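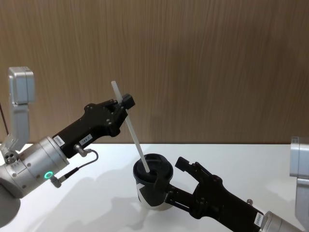
Goron

Two-arm control and episode tooling for the straw-and-lid task

Goron is the software we use at Zulstead to get two arms to put a drinking straw into the lid of a takeaway cup. It covers the control loop, the perception that finds the straw and the lid opening, the planner that keeps the arms out of each other's way, and the tools for recording, replaying and labeling episodes. The dataset that goes with it is called Harine and is described further down. You can use either one without the other, but they were built side by side and it shows.

We love this task. A straw is light, thin and bendy, the opening in the lid is small, and both grippers have to work in the same patch of air. One arm carries the straw and the other takes the cup, so an error in either grasp ends up at the straw tip. If your controller has a bad habit, you'll find it by lunchtime!

What's in the repository

goron/control: the joint and Cartesian controllers, plus the loop that keeps both arms on one clock
goron/see: straw line fitting, lid detection, camera calibration
goron/plan: a thin wrapper around Kairys, our two-arm planner
goron/episodes: reader, writer, replay and the labeling tool
configs: one file per rig, one per task
scripts: the things you'll run every day

Getting started

You need Linux, Python 3.10 or newer, and a C++ compiler for the control loop. A GPU helps with lid detection but everything runs without one.

pip install -e .
goron check --config configs/bench.yaml
goron replay --episode samples/first --dry

The check command reads your config, opens every camera, compares clocks and prints whatever it doesn't like. Please run it before you open an issue. The dry replay sends nothing to the arms and draws the commanded paths on screen, so it works fine on a laptop with no hardware attached.

To run with real arms, drop the --dry flag and hold the enable switch. Keep the speed scale at its default until you have watched at least one full replay on your own table. Goron does its own limit checks, but they are no replacement for the safety functions in your arm controller, and we'd hate for anyone to treat them that way.

Control

The loop runs at 100 Hz and sends targets to both arms in the same tick. Early versions ran one process per arm with a shared queue between them. That was simple and pleasant to debug, and it let the arms drift apart in time whenever one process got busy. Moving to a single loop was a week of grumbling and the best change we've made so far.

A tick that arrives late is logged. If no fresh command arrives for 500 ms, both arms hold position and the grippers keep their last opening. We tried opening the grippers on timeout and dropped a lot of straws.

Cartesian mode is compliant along the straw and stiff across it. The gains live in configs/tasks/straw.yaml under insert. Start with those before touching anything in the code. If the straw bows when it meets the lid, lower insert.push first; if it skates across the plastic, raise insert.side a little and try again.

Perception

A straw gives you very little to work with. It's pale, there's hardly any texture, and from some angles part of it sits behind a gripper finger. We gave up on treating it as a full 3D object and fit a line to it in each view, then solve for the line in space that agrees best with all of them. The far end is found separately by walking along the line until the edges stop.

The lid is fitted as a raised rim first and an opening second. Black plastic on a black gripper was the hard case here, and the rim edge turned out to be far more reliable than color. Printing on the side of the cup is ignored on purpose, so you can swap cups freely as long as the lid has a clear rim.

Shadows deserve a word. On a white table they are soft, wide and always moving with the arms, and our first segmentation model was very fond of them. The current one was trained with shadow edges marked as background. If you see lid detections sliding along the tabletop, check that you're loading see_lid_v3 and not an older file from your cache.

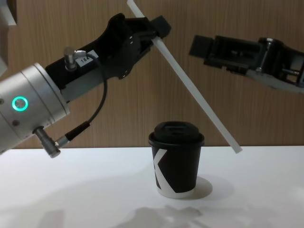

Planning with Kairys

Kairys plans for both arms together as one system. You give it a relative goal, such as "straw tip over the opening, straw axis tilted this much," and it decides how to split the motion between the arms. This is the part I most enjoy showing to visitors, because the same goal can come out quite differently depending on where the cup starts.

The planner needs three things from you:

a model of each arm and gripper, in URDF
the transform between the two arm bases
the length of straw sticking out on each side of the grasp

The last one is easy to forget. Kairys treats the straw as a thin capsule attached to the gripper, and the upper part counts for collisions just as much as the lower part. Leave it at zero and you'll get beautiful short plans that sweep the top of the straw straight through the other gripper.

Planning and execution overlap. While the arms are moving, perception keeps refining the line estimate, and Kairys will bend the tail of the path to match. Set plan.freeze to stop these updates during the final approach. We keep it on for logging runs, where repeatable paths are worth more than a slightly better end point.

The Harine dataset

Harine holds 1,700 teleoperated episodes of the task, of which 49 are set aside for evaluation. Please leave those out of training, including any pretraining of the vision model. The split is stored by episode name in splits.json and does not change between releases.

Each episode folder contains:

video from every camera, with per-frame timestamps
joint positions and commanded targets for both arms
gripper opening and commanded opening
calibration for the rig at the time of recording
labels.json, with phase marks and an outcome

Phases are reach, grasp, align, insert and release. They can overlap between arms, so each mark names the arm it belongs to. Outcome is one of done, missed, dropped or stopped. Failed attempts are kept, and we'd encourage you to look at them before filtering. Some of the nicest recoveries in the set come from episodes that start with a terrible approach.

Known gaps: the table and background vary very little, so don't expect a policy trained only on Harine to be happy in a busy kitchen. Clear straws are rare. Cups with liquid in them do not appear at all. Outcome labels were made by people watching video, and a straw resting on the rim can look a lot like one that went in. Corrections are very welcome through the labeling tool:

goron label --episode path/to/episode

Common trouble

Arms jerk at the start of a replay. The first commanded pose is too far from where the arms are. Run goron home with the same config.

Straw line jumps between frames. Usually a stale calibration on one camera. Turn cameras off one by one in the config until it settles.

Kairys says no path every time. Check the base transform for a swapped axis, then check the straw lengths.

Clock warning on one camera only. Move it to its own USB controller if you can.

Contributing

Small pull requests get merged fast. Anything that touches goron/control needs a replay log from real hardware attached, and we'll run it on our bench as well. New lid types, new grippers and new cameras are all things we'd be delighted to see. The episode format is frozen until October, so proposals for new fields should go in an issue with the label format-next.

Last updated 26th February.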